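# Notes from the Plamau Garage: Brakes, and What They Tell You on the Way to Work

February has been hard on everybody's brakes up here, so I'm giving the whole of this month's column over to them.
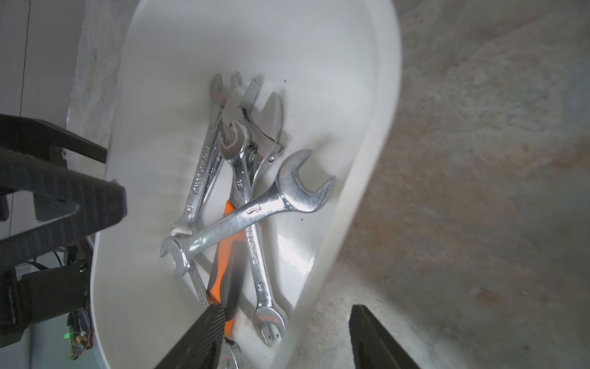 Duyên Tăng wrote in to ask why her brakes squeal for the first mile every morning and then go quiet by the time she reaches the bridge, and whether she ought to be worried or just turn the radio up. She had the pads changed last fall and didn't much want to hear that she needed another set.

Well, Duyên, you can probably relax, though I'd like you to keep listening. A car that sits out overnight in damp air grows a thin skin of rust on its brake rotors. It's bare iron, and bare iron will do that in a matter of hours. The first few times you press the pedal, the pads scrape that skin off, and they complain while they're at it. If the noise is gone after four or five stops and the pedal feels the way it always has, that's a morning squeal and I wouldn't spend a dime on it.

What I'd want to hear about right away is a squeal that stays with you all day, or one that comes on when you're just rolling along and goes away when you touch the pedal. Most pads carry a little metal tab called a wear indicator, and its only job is to rub against the rotor and annoy you once the pad material is getting thin. It's a high, steady, tinny sort of sound. People tell me they got used to it. Please don't get used to it! The sound that comes after is a low grinding, like dragging a shovel down the driveway, and by then you're usually buying rotors along with the pads.

**Having a look for yourself**

You can learn a lot without taking anything apart. On many cars with open-style wheels you can see right through the spokes to the outer pad. Park somewhere flat, let everything cool, crouch down with a flashlight and find the place where the caliper straddles the rotor. The pad is the block pressed up against the shiny face. If the friction material is thinner than its own steel backing plate, make an appointment. I know there are proper measurements for this (your manual will have the minimum for your car, and that number beats anything I say), but the backing plate is a handy thing to compare against when you're squatting in a parking lot in your good pants.

The trouble is that you're only seeing the outer pad. The inner one often wears faster, particularly if the slide pins the caliper rides on have gone dry or seized up, and around here with the salt they do that all the time. I had a small hatchback in last winter with outer pads that looked as though they'd go another year and an inner pad on the right side worn nearly to the metal. The owner had checked and had done it just the way I described. So when the wheels are off for any other reason, a tire swap or a flat, take the extra minute and look at the back side too.

If you do this at home, chock a wheel, use jack stands on solid ground, and never put any part of yourself under a car that's held up by the jack alone. I say this every year and I'll say it again next year.

**Fluid, which hardly anyone thinks about**

Đạt Chu stopped by the counter with a question along these lines, and it was a good one. He'd noticed the brake fluid in his wagon had dropped a little below the full mark and wanted to know if he should just top it up. It seems like the natural thing to do, and I can see why he'd ask.

As the pads wear, the pistons in the calipers sit farther out, and fluid moves down from the reservoir to fill the space behind them. A slow drop over many months is often nothing more than that. If you top it up and then have new pads put in, the pistons get pushed back, all that fluid comes up again, and now it's spilling over the lip and onto whatever's underneath. Brake fluid is murder on paint. So if it's between the two lines, leave it be and have the pads looked at. If it drops quickly, or falls below the lower line, or you find a damp patch inside a wheel, that's a leak until somebody shows you otherwise, and I'd rather you had it towed than drove it in to me.

The other thing about fluid is that it soaks up water out of the air, a little at a time, year in and year out. Water in there lowers the boiling point, which matters on a long downhill with a loaded car, and it rots the lines and calipers from the inside. Plenty of carmakers call for a change every two or three years, and some don't list a change at all but ask for an inspection. Look yours up. Use the type printed on the reservoir cap, from a sealed bottle, and if you've got half a bottle left from a few summers ago sitting on the shelf next to the bird seed, take it to the hazardous waste drop-off and buy a fresh one.

**Pulsing, pulling and the soft pedal**

A pulse in the pedal when you slow down from highway speed is generally the rotor. Folks say "warped," and I say it too out of habit, though as often as not it's uneven thickness, or a patch of pad material left behind on the surface. Rust between the hub and the rotor can do the same thing after a brake job if the hub wasn't cleaned. Ask whoever did the work whether they cleaned it. They shouldn't mind you asking. Uneven wheel nuts can be part of it too, so get them tightened in a star pattern to the figure in the book with a torque wrench, and recheck them if your manual says to. On a lot of ordinary family cars that figure lands somewhere near some 100 foot-pounds, but yours may well be different, and the only number I'd trust is the one for your own car.

A shudder and chatter at very low speed in a hard stop on ice is a different matter. That's your anti-lock system doing what it was built for. Keep your foot down and steer.

If the car pulls to one side when you brake, I'd think first of a sticking caliper or a tired hose, and then of tire pressure, so check your tires before you call me, it's free. A wheel that's far hotter than its neighbor after a normal drive is another sign of a sticking caliper. Hold your hand near it, please, and don't touch it. You may smell it before you feel it.

And a pedal that goes soft, or sinks slowly while you're sitting at a light, is where I stop being easygoing. Park the car and phone us. It could be air in the lines, or a leak, or a master cylinder on its way out, and I can't tell you which from a phone call, but none of them is something to nurse along until payday.

**The parking brake**

Nhi Châu asked me to mention this one after her rear brakes froze on during that long cold spell. If you have a cable-operated parking brake and you never use it, the cable can rust in its sleeve and quit on the day you need it. Use it regularly in mild weather. When it's wet and then going well below freezing overnight, and you're on level ground with an automatic, it's often wiser to leave it off and let the transmission hold the car in Park, with a chock behind a wheel if you're the careful kind. In a manual, leave it in gear and chock it. If it does freeze on you, let the car warm up a while outdoors with the garage door nowhere near it, then rock it gently. Don't floor it. With an electronic parking brake, go by what the manual says, as some of them set themselves when you switch off.

**Odds and ends**

The brake check mornings are back, and they run from 8 until noon. We pull the wheels, measure the pads and rotors, test the fluid and write it all on a card for your glove box. There are 14 places each time, and Thu Đinh at the front desk keeps the list, so call her and have your mileage handy if you can. Bring your locking wheel nut key! You'd be surprised how much of my morning goes to hunting through trunks for those.

If you'd had a card from us before, bring that along too. Two readings are worth far more than one, because then I can tell how fast you're going through your pads and make a fair guess at when you'll need the next set.

Next month is wiper blades and washer fluid, plus a letter about headlights that have gone cloudy, which I've been meaning to answer for ages. Drive gently in the meantime, and leave a bit more room coming down to the bridge in the mornings.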